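About Magesa

Equipment planning for small workshops, schools and packing rooms in and near Bamstead

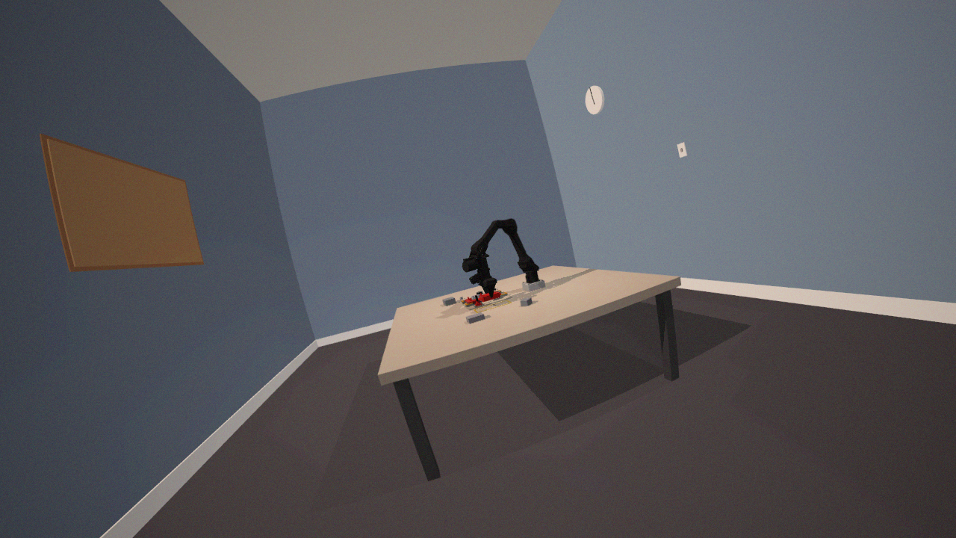
A black bench arm over a pile of red parts, as rendered in a planning model.

Hello, and thank you for stopping by! We are Magesa, a small office that helps other small outfits decide whether to buy a robot, which kind to buy, when to buy it, and what else they are going to have to pay for once they do. We don't build robots and we don't sell them. People come to us before they have signed anything (which we like best) or shortly after they have signed something (which we also see quite a lot of, and please don't be embarrassed to call if that's you).

How we got going

Rahel Kälin spent a good many years in purchasing for a company that made fittings for kitchen cabinets. Part of her job was to sit across the table from people selling machines, and the other part was to explain to her own managers, some months later, why the machine had come in over budget. The price of the arm was almost always what the quote had said. The trouble lived in everything next to it: the stand, the grippers, the new outlet on the far wall, the guarding, the training days, the afternoon the old bench turned out to be too wobbly to bolt anything to. Rahel started keeping a list of these extras in the back of a notebook. When she left that job she took the list with her, and it had reached 107 lines.

Ottilie Hofstetter came at it from the other side. She taught shop and drafting at a technical school and had been put in charge of spending an equipment grant, with no one on staff who had ever bought an automated machine before. She drew the room herself, first on paper and later on a computer, and moved the table back and forth until the arm could reach what it needed to reach and a student could still get past with a cart. She found that she enjoyed the drawing more than the teaching, and she says so quite cheerfully in front of her former students.

The two of them met at an open house in Bamstead, got talking over the coffee urn, and by the end of the evening had pretty much agreed that the notebook and the drawings belonged together. Magesa opened its doors the following October, in two rooms above a frame shop on the square. We're still there. The stairs are steep, so let us know if you'd like us to come down and meet you at your place instead.

What we do all day

Most projects begin with a visit. We come to you, we watch the job being done by hand for as long as you'll have us, and we ask a great many questions, a few of which will sound silly. How often does the part change? Who refills the bin? What happens when something comes in upside down? Where do the good ones go, and where do the bad ones go? We'd like to talk to the person who does the work as well as the person who pays for it, and if those are the same person, so much the better, we'll only need one pot of coffee.

After that we build a model of the job on the computer. We start plain: a room, a table, an arm, some parts. There is no need to model your whole building to find out that the arm is six inches too far from the bin. Small blocks can stand in for things that haven't been chosen yet, and the pile of parts gets to be a proper messy pile, the way it would land if you tipped it out of a box. Neat rows are lovely, but very few of our customers receive their parts in neat rows, and a plan that only works with neat rows needs a feeder added to the budget, and feeders aren't cheap.

Then comes the money. We put together a budget sheet that we call the Kesex, after the filing cabinet the first one was kept in (it's a long story and we are happy to tell it). The Kesex sheet has one column for what you pay on the day, one for what you pay in the first year, and one for what you'll go on paying for as long as you own the thing. People tend to skip straight to the first column. We will gently walk you back to the third.

The things that go on the sheet

Every sheet is different, but if you'd like to get started on your own before you call, these are the lines we would fill in first:

The arm itself, with its controller and cables
The gripper, and a second gripper
Spare fingers or pads for both
The table or stand, and whatever it takes to fix it firmly to the floor
Power, and air if the gripper needs it
Cameras and lighting, if the parts aren't going to arrive in the same spot every time
Guarding, or a safety review if you hope to go without guarding
Freight, unloading and getting it through your door
Setup days, with somebody's travel and lodging
Training for at least two of your people, so one of them can take a vacation
Lost output during the changeover
Service, software fees and insurance in the years that follow

Please do measure the door. We mention it on the phone, we mention it in the letter, and Ottilie has been known to bring it up again in the parking lot.

A word about waiting

We're proud of the machines our customers have bought, and we are just as fond of the ones they decided to put off. A bakery supply packer came to us wanting an arm for closing cartons. We watched for a morning, and what was slowing them down was the label printer, which jammed and had been jamming for years. They bought a printer. They came back to us two springs later for the arm, with a bigger order book and a much better idea of what they wanted it to do, and that project went along as smoothly as any we've had.

So if you ask us whether this is the year to buy, the answer might be no, or it might be yes but lease it, or yes but start with the sorting and leave the packing for later. We charge the same fee whichever way it goes, and we take no commission from anyone who makes or sells equipment. Rahel is very firm on that point. It was written on the first page of the notebook.

Urnora, our bench room

Some questions can't be settled on a screen, however nice the drawing looks. Fingers slip, shiny parts fool cameras, and little flat pieces love to stick to each other. For those we have Urnora, a workroom out behind the old feed store where customers can try a job before they put a budget request in writing. Bring a box of your real parts, please, straight off the line with the dust still on them. Samples that have been wiped down for the occasion are very pretty and will teach us nothing.

A bench session runs for half a day. You're welcome to bring your crew along, and we do encourage it. A person who has picked parts out of a bin for years will often spot the problem well before we do, and they'll be living with the machine long after our invoice has been paid. Sandwiches are on us. If somebody in your group doesn't eat meat or can't have wheat, tell us when you book and we'll see to it.

Who we work with

Our customers are mostly places with 20 people or fewer. We see machine shops, seed packers, a candle maker, a few high schools and a repair center that takes apart old appliances. Larger companies have departments for this sort of thing, and we wish them well, but we've set up our fees and our way of talking for people who do the budgeting at the kitchen table after supper.

Schools, a special note for you. Grant calendars are their own kind of animal, and we've learned to work backward from them. Tell us the date by which the money has to be spent and we'll tell you the latest point at which you can sensibly place an order. It's usually earlier than you'd hope. We can also help with the written part of the application, including the layout drawings, and Ottilie will read over your draft with a pencil in her hand.

What it costs to work with us

A first phone call costs nothing and can go on as long as it needs to. A planning package, with the visit, the model, the Kesex sheet and a sit-down to go through it all, is $2,114 for a single work area. Extra work areas and bench sessions at Urnora are priced separately, and we'll give you the figure in writing before we start. Travel is included within the county. Beyond that we charge mileage, and we'll generally try to pair your visit with another one out your way so you can split it.

Come and see us

The office is upstairs on the square in Bamstead, the door between the frame shop and the shoe repair. We're in from 8:30 in the morning, and somebody will pick up the phone until 5. If you get the machine, leave a message with the name of your business, what you're thinking of buying, and a good time to call back. Rahel returns the budget calls and Ottilie returns the ones about floor space, though they do swap when one of them is out on a visit.

If you already have a quote in hand, send it along ahead of our first talk. Include the pages at the back with the small print, too. We read those first.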